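Hi, I'm Emilian Pop, and I run Hikby, a small evening school for people who want to learn to bake bread at home. I started it after years at the Thiele bakery, where I went in as a dishwasher and came out able to shape a decent rye loaf half asleep (which was handy, given the hours!).

We teach out of the old Setell building, up one flight of stairs, at number 117. The classes are small, 13 people at most, and you'll work at your own bench with your own dough. I do most of the teaching and nearly all of the talking – sorry in advance. Our beginner course is called Fimska, after the village where my grandmother kept her starter in a crock by the stove. It runs six evenings and starts with a plain white loaf, then moves on to rye, flatbreads and those seeded rolls everyone asks me about.

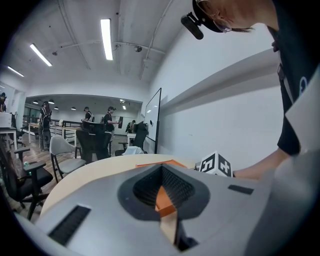 Do I need to bring my own starter? We'll give you a jar of ours on the first evening, along with feeding instructions, and you keep it when the course is over.

I get a lot of students who tell me they've killed every starter they ever owned. Fine by me! I've killed plenty, including one I left on a radiator over a long weekend, and I still think about the smell. We spend a good part of the second evening on rescuing sluggish ones, and I'm happy to look at yours if you carry it in.

The next Fimska course begins in March and costs the same as the last one. If it's full, write to me anyway and I'll put you on the list – people do drop out, and I usually call the next name that same day.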